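Vemico: firmware y listas de reproducción para el reproductor de bolsillo Ornov

¡Bienvenidos! Esta carpeta reúne lo que Sumaiya Khan y yo hemos ido apuntando sobre el Ornov - un aparatito al que le tenemos mucho cariño - y las listas que convertimos para que las lea sin protestar. 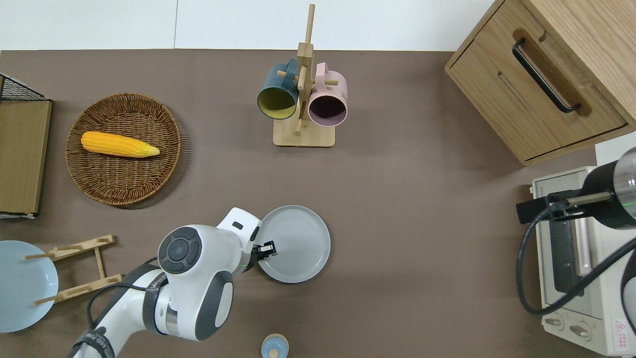

Plato gris y soporte de madera para tazas.

Para instalarlo, copiad la carpeta vemico en la raíz de la tarjeta y reiniciad con el botón de volumen pulsado durante seis segundos.
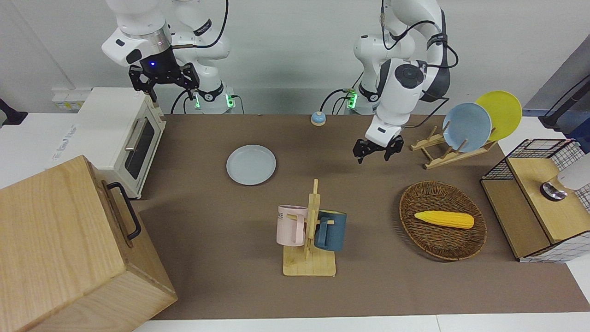
Si la pantalla se queda en el logotipo, repetid el paso con la versión 2, que va mejor con tarjetas grandes (¡y gracias a Vlasta Tóth por la paciencia!). Los FLAC con carátula incrustada siguen tardando en abrirse.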